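bralville-trails / README

G'day, I'm Rajeshwari and this is my little pile of walking track notes for the hills behind Bralville. It's one CSV, 64 rows, one row per track, plus a text file of grumbles about gates and muddy bits.

What's in the CSV

- name: whatever the locals call it (Skuton has two names, I went with the shorter one)
- km: one way, from the carpark
- climb_m: metres gained. The biggest is 1574 and my knees remember it!
- dogs: yes, no or lead
- colour: the marker colour on the posts, blank if there aren't any

Idris Llewellyn walked 19 of these for me over autumn and fixed my spelling (ta, mate). If a track's been rerouted, send me the new distance and I'll pop it in, usually on a Saturday arvo with a cuppa.

What I chuck in the daypack

Water, a hat, a paper map, bandaids and a spare pair of socks. Small stuff goes in a zip pouch, and a bright one is much easier to find in long grass.

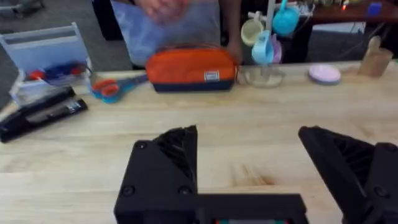

Licence

Use it however you like, just keep my name on it.

Contact: Rajeshwari Poojary | Back to top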